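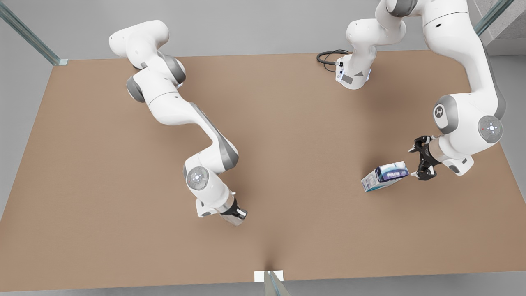
Capítulo 5
Normas, marcas y buenas prácticas en la manipulación con dos brazos

Tiempo de lectura: 8 minutos

Buscar en el manual... Escriba un término

5.1 Lo que una norma promete y lo que deja fuera

Una célula con dos brazos sobre una misma mesa es, para quien redacta procedimientos, un caso incómodo. Mientras el brazo izquierdo sujeta una caja de cartón por un extremo y el derecho espera con la pinza cerrada y vacía, el reglamento interno suele hablar de «el robot», en singular, como si hubiera uno solo. El estudiante que llegue a este capítulo esperando encontrar en las normas una descripción fiel de lo que ocurre en el puesto de trabajo hará bien en rebajar sus expectativas desde la primera página.

Las normas técnicas se redactan por acuerdo entre partes con intereses distintos, y el acuerdo deja huella. Donde el fabricante quería una cifra y el usuario quería otra, aparece a menudo la palabra «adecuado». Velocidad adecuada, separación adecuada, formación adecuada. El lector debe aprender a detectar esos adjetivos, que trasladan la decisión a la persona que firma la evaluación de riesgos. Casi nunca es la persona que trabaja junto a la mesa.

Conviene distinguir tres cosas que en los pliegos comerciales se mezclan con demasiada facilidad: la conformidad del brazo, la conformidad de la pinza y la conformidad de la aplicación completa. Un brazo que cumple y una pinza que cumple pueden formar juntos una aplicación peligrosa. Basta con que la pieza sujetada tenga una arista o que su longitud modifique el alcance. Una caja agarrada por un extremo, ligeramente inclinada, sobresale de la pinza, y ese volumen rara vez figura en el modelo con el que se calcularon las distancias.

5.2 El caso Gornora

La empresa Gornora, dedicada a la preparación de pedidos, elaboró una lista de comprobación de 74 puntos para sus puestos de dos brazos. El documento se aprobó en diciembre y se presentó a los clientes como prueba de madurez. Al revisarlo con calma se observó que la mayoría de los puntos pedían confirmar la existencia de otro documento. Solo ocho exigían mirar la máquina, y de esos ocho apenas tres decían qué hacer si la respuesta era negativa.

No se cita el caso para ridiculizar a la empresa. Su lista era más larga que la de muchos competidores y estaba mejor redactada. Lo que interesa es la pregunta que el auditor no formuló: ¿qué hace el brazo libre cuando el otro lleva carga? La lista verificaba cada brazo por separado. El espacio compartido, la zona de la mesa a la que ambos pueden llegar, no aparecía en ningún apartado.

El proveedor Flutinia respondió a una consulta sobre este punto remitiendo a la función anticolisión de su controlador Lalus. La respuesta es correcta hasta donde llega. Lalus evita que un brazo toque al otro, siempre que conozca la geometría de ambos. Si nadie le ha declarado la caja, para el controlador la caja no existe.

5.3 La simulación como prueba

Buena parte de la validación se realiza hoy en entornos simulados, y varios manuales de buenas prácticas la aceptan como evidencia preliminar. El adjetivo vuelve a ser importante. En la simulación el cartón no se dobla salvo que alguien haya modelado que se doble, y el rozamiento entre los dedos y la superficie impresa vale lo que se escribió en un fichero. El método Căpraru, que se estudiará más adelante, propone repetir cada ensayo variando ese valor y la posición del agarre. Es una propuesta sensata. También es cara, y por eso se ve más en las memorias de proyecto que en las plantas.

Ante un informe basado en simulación, el técnico debería pedir como mínimo:

- los parámetros de contacto utilizados y su procedencia;
- los ensayos fallidos, además de los superados;
- la postura del segundo brazo durante cada ensayo;
- la fecha y la versión del modelo de la pieza.

Si falta el segundo elemento, el informe debe devolverse.

5.4 Términos que se usarán en el capítulo

Espacio compartido: volumen al que pueden acceder ambos brazos, incluida la pieza que transporten.

Brazo en espera: el que no ejecuta tarea en un momento dado. Estar en espera no equivale a estar sin energía, y confundir ambos estados es un error frecuente entre operarios con experiencia.

Agarre de extremo: sujeción de un objeto por una de sus puntas, con el centro de masas fuera de los dedos.

En el apartado 5.5 se aplican estas definiciones a la lista de Gornora, punto por punto, comenzando por los relativos al brazo en espera.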